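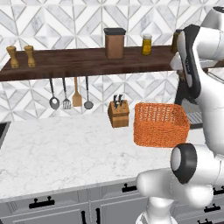

How does a school kitchen save up for a robot arm?

Well, the cooks at Dralside School wanted one, and Albane Huet, who looks after the kitchen money, sat down with a big pad of paper. The arm costs $3,612 (that's a lot of lunches!). Then she added $379 for a gripper, which is the robot's hand, so the whole list came to $3,991. The school had already saved $2,281. Can you work out how much is left to find? It's $1,710, and they hope to have it by December.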